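Incidencia 269 – Brazo de cocina, módulo Skedine
Estado: abierta (otra vez)
Prioridad: media, según el sistema; alta, según quien friega
Abierta por: Colton Lévesque
Instalación: cocina de pruebas de Drurnthorpe

Descripción del problema
El brazo tiene que coger una cuchara de la encimera y dejarla sobre el paño gris. La coge, la levanta y se queda pensando. A los 182 segundos salta el aviso «objeto no confirmado» y vuelve a reposo con la cuchara puesta. Mi sobrina de tres años resuelve la misma tarea, aunque cobra en galletas.

Pasos ya probados
Reinicio del controlador: sin cambios.
Recalibración de la pinza: ahora se queda pensando un poco más a la izquierda.
Versión anterior del planificador Boychuk: coge la cuchara a la primera y la suelta antes de llegar al paño. Descartada.
Más luz en la encimera: mejora, pero el comercial nos vendió que trabajaba «en condiciones domésticas reales», y en mi casa la gente desayuna a media luz.

Respuesta de soporte, 10:40
Buenos días, Colton. El error suele deberse a reflejos en superficies metálicas. ¿Hay objetos brillantes cerca de la zona de trabajo?

Respuesta de C. Lévesque, 11:15
Es una cocina.
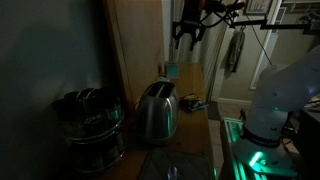
Entiendo que la recomendación oficial sea retirar todo lo que brille, pero entonces el que recoge la cocina soy yo, y para eso no hacía falta el brazo. He tapado la tostadora con un trapo y de ocho intentos han salido bien dos. Sin el trapo, ninguno. Adjunto los registros de ambas tandas.

Respuesta de soporte, 12:30
Gracias por las pruebas. Pasamos el caso al equipo de percepción de Billov. Mientras tanto, pueden bajar el umbral de confirmación a 0,8 en la configuración avanzada.

Respuesta de C. Lévesque, 16:05
Bajado. Ya no se queda pensando: confirma enseguida. También confirma cuando no ha cogido nada, y deposita ese nada sobre el paño con mucho cuidado. Vuelvo al valor de fábrica.

Pendiente
Billov tiene que decir si hay parche para los reflejos o si esperamos a la versión de mayo. La prueba de cargar el lavavajillas queda aplazada – los platos, de momento, a mano.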